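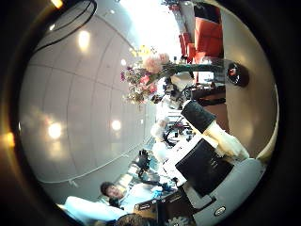
Vornham LGBT+ Forum: open meeting, Wed 6 September

Notes by Nithin Menon. Typed up the same night so please shout if I've got you wrong. Sign-in sheet is with me if anyone needs it, not putting names on the website again after last time.

Started late, 7.20. Apologies from the Figueiredo lot (double booked) and from the council equalities officer, who sent a written update, see item 3.

1. Last minutes

Agreed, with one change. Item 5 should say the youth group moved to Thursdays, not Tuesdays. Two parents turned up on the wrong night because of it. Sorry.

Matters arising: banner pole still missing. Storage key has been copied. Letter to the MP sent in May, reply was two lines and a leaflet.

2. Closure of the Movurico

Most of the evening on this. Bar shuts at the end of the month, landlord not renewing. Building goes to Okau for flats. Planning notice is up on the side door, easy to miss, objections in by the 25th.

Long discussion. Points made, no particular order:

- It's the only gay bar in town, next one is a 40 minute train and the last one back is before eleven.
- Not everyone's cup of tea. Several people said they hadn't been in for years, too loud, stairs, toilets. Fair. Still want it there.
- The lesbian book group, the Monday quiz and the trans social all meet upstairs and all need somewhere new whatever happens.
- Petition stands at 341 signatures. Needs 2000 for a full council debate. Paper ones count if there's a postcode.
- Can we get it listed as a community asset? Form is long but doable. Has to come from a group with a constitution, which we have, somwhere.
- Okau were asked if they'd keep a venue on the ground floor. Their answer was that a commercial unit is in the plans but use "to be determined".

Some disagreement over whether to go to the press now or wait for Okau to meet us. Show of hands, press now won it clearly. A couple of people unhappy and asked for that to be minuted, so it is.

ACTION: Nithin to find the constitution and start the asset form.
ACTION: draft objection letter to go round by the weekend, people to put it in their own words, identical ones get lumped together.
ACTION: petition sheets to the library, the Figueiredo café and the sixth form if they'll have them.

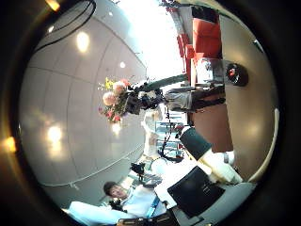

Also under this item: could the three upstairs groups share a venue. Book group happy with anywhere that has tea. Trans social needs a separate entrance if possible and doesn't want the address on posters. Quiz wants a licence. Probably means two places, not one. Leave it with each group to report back.

3. Council update (read out)

Hate crime reporting cards being reprinted, the old ones have a dead phone number on them. If you've a pile at work please bin them. New ones have the text line and a translated version on the back.

Front desk training at the town hall done for one team, rest by winter. Question from the floor about whether this covers the housing office, as that's where the complaints come from. Didn't know. To ask.

Rainbow crossing: repainting not in this year's budget. Groans.

4. Swimming

Trans and non-binary swim carries on at the leisure centre, Sunday evenings. Blinds on the viewing gallery now being closed without us having to ask each time, thank you to whoever kept on about it. Lower age limit is 16, or younger with a parent. Price going up 50p. Centre wants better numbers through the autumn or they'll look at moving it to fortnightly, so tell people.

5. Remembrance

Wreath ordered. Same arrangements as last year, meet at the war memorial steps and walk down together. Need someone to carry it, usual person is having a hip done. One offer, will confirm. Transgender Day of Remembrance seperate, vigil in the square, candles in jars this time because of the wind.

6. AOB

Request for a daytime meeting for older members who don't go out after dark. Good idea, try one before Christmas and see.

Somebody left a green umbrella in May. Going to the charity shop if not claimed.

Newsletter copy to Nithin please, plain text, no more PDFs.

Finished 9.05. Next meeting first Wednesday of the month as usual, 7pm, objection letter results first on the agenda.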